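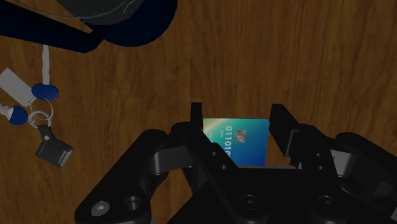 Stenbridge, October 3, 2019

Cash and card use in a student canteen: results of a short survey

Prepared by Olesia Moroz, Lertchai Bunnag and Duangjai Luangrath
Course supervisor: Rhydian Watkins

1. Background

The canteen on the Srisuk building's ground floor began taking payment cards in August. Before that it accepted only coins and bills, and the line at the single register often reached the stairwell by noon. The canteen manager, Chutima Chaiyaporn, asked the business statistics class whether the new terminal had changed how long people wait. This report covers the first part of that question: how people pay, and how long each kind of payment takes at the register.

2. Method

Transactions were timed by hand over 11 lunch periods. One observer sat at the table nearest the register with a stopwatch and a tally sheet. Timing started when the cashier stated the total and stopped when the customer picked up the tray. Chip, swipe and contactless payments were recorded together as "card" because the observer could not always tell them apart from the table.

The target was 600 transactions. We recorded 539 usable ones. The rest were dropped for one of two reasons: the customer left the line to get another item after the total was given, or one person paid for several trays. Meal vouchers were left out from the start.

A paper questionnaire was also handed out at the tray return. It asked for the usual method of payment, the reason for it, and whether the person carried cash that day. We got back 107 questionnaires, four of them with the last question blank.

3. Results

Card payments had the shorter median time, but the difference was smaller than we expected. Cash times were widely spread. Customers with exact change were the fastest group of all, and customers paying for a small item with a large bill were the slowest. Card times were bunched closely together, apart from a few long ones in which the terminal lost its connection and the payment had to be entered again.

Most people who filled in the questionnaire said they usually paid by card. Those who preferred cash gave budgeting as the main reason. Several wrote that they take out a fixed amount each week and stop buying lunch when it is gone. A smaller group said their bank charges a fee per purchase.

4. Sources of error

The observer's reaction time affects every reading. Two of us timed the same customers for one lunch period, and our readings usually agreed to within a second. That is small next to the cash times but not next to the card times.

The terminal, a Savico model, was restarted during the third period and ran slowly afterward. We kept those readings. Removing them lowers the card median slightly and leaves the order of the two methods unchanged.

The questionnaire was not a random sample. People in a hurry did not stop, and they may pay differently from those who did.

5. Further work

Register time is only part of the wait. The hot food counter was backed up on most of the days we observed, and a faster register would not shorten that line. A second group will time the counter next term using the same tally sheet, with an added column for the dish ordered.

The raw times are stored in the class folder under the project name Clidus. The tally sheets are in the department office.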